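Open day at Clerden, second hall

I went to the Clerden open day expecting a sales pitch, and for the first half hour I got one. The flyer promised 40 kitchen stations. Most of the ones I walked past had a banner from Guso or Brunet and a bowl of candy. Lionel Rolland, who gave our tour, told us the hall covers 2,344 square meters. Fine, but what do people do in it?

The food prep corner was better, though I have doubts. The big idea there is brown paper over the whole table, so you can bundle up the mess at the end. I asked what a sheet costs and got a smile. I liked the cutting board more than the paper.

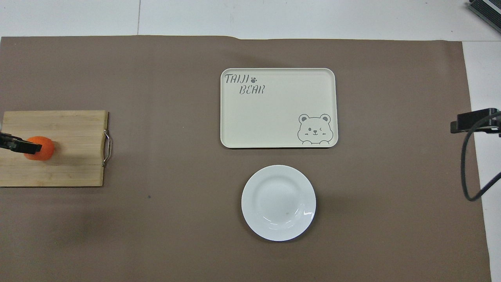
Food prep corner: wood board with a metal handle, Taiji Bear tray, white plate.

The bear tray is cute. It's also shallow, and I wouldn't trust that rim with anything runny. Rolland says Trekus will stock the same setup from February. I'll wait for a price before I get excited.

Coffee was free and weak. Parking was neither free nor close, and the shuttle they advertised ran once while I stood there. If you go, skip the first hall.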